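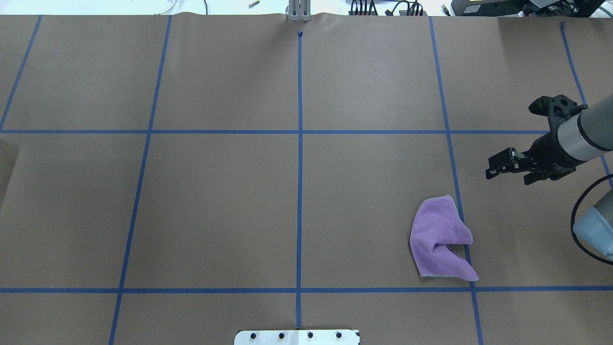

3.2 The table and its covering

Figure 2 shows the working surface used in the second round of the Forkum study: brown kraft paper over a large table, ruled into cells with blue painter's tape, and one of the cloths. It is a modest piece of apparatus. It also took up more of our project meetings than the statistics did, and a reader who wishes to repeat the work should know what was settled there.

In the first round we had no covering. Participants were asked to put household items "where they ought to go" on a bare tabletop, and we planned to read the positions afterwards from notes and a tape measure. The notes contained phrases such as "middle-ish" and "near Pichit's elbow". Two coders, Na and Kongkaew, agreed on the position of an item so seldom that we have left the figure out of the main text and put it in Appendix B, where it can be looked up by anyone who enjoys that sort of thing. The grid was brought in to give both coders the same words for the same places.

Paper was chosen over a printed mat for three reasons, of which cost was the most persuasive. A plain surface offers no pattern for people to line things up with, beyond the lines we mean them to see. It can also be thrown away, and in September, when one participant brought a cup of tea into the session against the advice of two notices, it was. The drawback is that paper off a roll remembers having been on a roll. The far edge in Figure 2 is still slightly wavy and curled. We tried weighting it with books, and participants tidied the books.

The lines are painter's tape, which lifts without tearing the surface if it is pulled slowly and by someone patient. Five strips run away from the participant and two run across. Blue was preferred to the masking tape we had in the drawer, which on brown paper could be found only by touch. Meesuk laid the first grid with a steel rule and the later ones by eye; Siddiqui, who checked them, reports no difference that would matter to a tea towel.

3.3 Reading a placement

An item was given to the cell that held most of it. This rule sounds complete and is useless for cloth. A mug stands in one place, but a cloth spreads, and people who had been quite decided about a mug would drape a cloth over a line and look pleased with it. Of 2000 placements coded in the second round, 800 touched tape somewhere, and most of those were textiles. We therefore added three further rules.

(a) If a cloth was folded, the cell was taken from the folded shape, ignoring any loose corner.
(b) If a cloth was not folded, the cell was taken from its thickest part. Where the coders could not agree on the thickest part, the placement was marked as shared between the two cells.
(c) Tape itself counted as belonging to neither cell. An item resting wholly on a line was marked "on line". We expected this never to happen. One participant did it with every teaspoon.

Cells along the outside of the grid were treated as cells even where they lacked tape on one side and were bounded only by the edge of the paper. Participants did not always share this view. Several asked whether the outer strip "counted", and were told to use the table as they liked, an answer that satisfied us more than it did them.

3.4 Participants and sessions

Fifty-eight adults took part, each invited to two sessions. Two people did not return for the second, leaving 114 sessions in all. Items were handed over one at a time from a tray at the side, in an order drawn up beforehand. No instruction was given about neatness – the word was kept out of the script altogether, after a pilot in which its mere mention led to forty minutes of folding.

Participants were not told what the tape was for. When asked at the end, most took the cells for compartments and said they had tried to keep to one item in each. A smaller group took the lines for decoration or for "something to do with the floor". Siriwardena has suggested that the first group were tidying the grid and the second were tidying the table, and the difference turns up again in Section 4.1, where it spoils an otherwise agreeable result.

The tape was checked for lifting between sessions, and any strip that had come away was pressed down or replaced. Fresh paper was laid whenever creases had grown deep enough to tip a spoon.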